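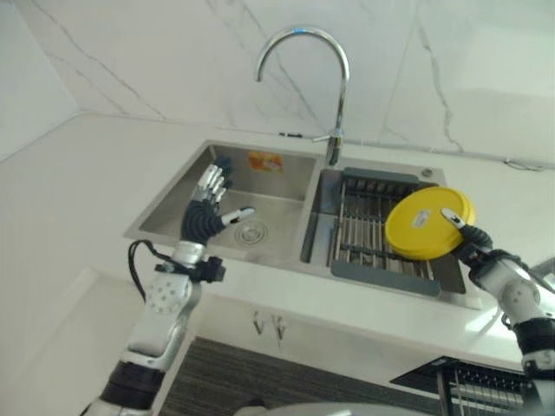 Open day at Olora, kitchen demonstration: who else went?

Started by ksherbiny58

I promised some people here to write down my impressions of the Olora open day, so I do it now while it is still fresh. I am not an engineer, I plan kitchens for care homes, and I went because my employer asked if such machines will soon change how we must draw a kitchen. English is my third language, please be patient with me.

The visit was in groups of 12. Our guide was Vanderleia Dantas, who answered everything, also the unpleasant questions. First we had coffee and a talk with too many slides, then we went to the kitchen. The robot is called Evo. It has two arms and two hands with fingers, and the kitchen is a normal one, white cupboards, double sink, dishwasher under the worktop. I had expected a special kitchen with everything placed for the machine, and I was glad to be wrong.

The task was clearing up after a meal: things at the sink, things in the drying rack, then the dishwasher. It is slow. I want to say this clearly because the invitation spoke of "household pace". In my household it would be a very calm Sunday.

What interested me most was the light things. A plastic lid is more difficult than I would think. It bends, it turns between the fingers, and the robot must decide where to hold it. Ms Dantas told us that the lids took them longer than the plates.

---

toledo_f

Thank you for writing it up. I was in the afternoon group. Did yours drop anything? Ours let go of a mug a little early and it fell over in the rack. Not broken, and they did not stop the demonstration for it, which I respected.

---

ksherbiny58

No, nothing fell in our group. But we waited long before the first plate, perhaps they restarted something. For the dishwasher part we were allowed to stand closer, behind a tape on the floor.

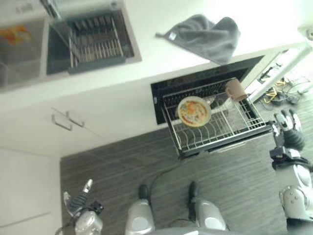
My professional remark is about the open door. When a dishwasher is open and the rack is out, it takes a lot of floor, and a person simply steps to the side and bends over it. Evo has to stand in front and reach down with long arms. In the small kitchens I draw there would be no place for that, and for a resident with a walking frame to pass at the same time, impossible. I asked what free floor they recommend and I did not get a number. They said they will send it by e-mail.

---

Pramanik_C

I went too and I am less kind than you. For me this was a show for investors. One kitchen, the same crockery all day, and a staff member with his hand near the stop button. I asked how many times they had practised this exact task and the answer was 2,000 attempts in this same room. Then of course it can do it. Bring it to my mother's kitchen in Sesby and we will see.

---

toledo_f

@Pramanik_C I don't agree. They told us the number without hiding, and an open day is not an exam. When I visited the Holanda warehouse last year we saw a film and a machine that was switched off. I prefer a slow robot which I can watch with my own eyes.

---

Pramanik_C

Slow is fine. My complaint is with the word "household" on the invitation. A household has a cat and a child and a drawer which does not close.

---

ksherbiny58

I think you are both a little right. It would be more useful for me to see it in a second kitchen which it does not know. I wrote this on the feedback card. Fidel, did they say to you something about the price? In our group the question was avoided very politely.

---

toledo_f

No price. Only that a trial in a building costs 700 per day with their own people present, and I did not understand if this is with travel or without.

---

brahim_es

Moderator here (Brahim). I moved this thread from General to Visits and Fairs. Please keep it on the open day, there is another thread for investor opinions. For those who missed it: Olora told me there is a second date, Tue 7 November, same programme, registration on their page. Groups stay small so don't wait.

---

Pramanik_C

Understood, no more about investors. Is it permitted to bring own crockery on the second date? I am serious. I have a very heavy casserole with one handle.

---

ksherbiny58

I will ask Ms Dantas when I write to her about the floor space. If she answers I put both things here.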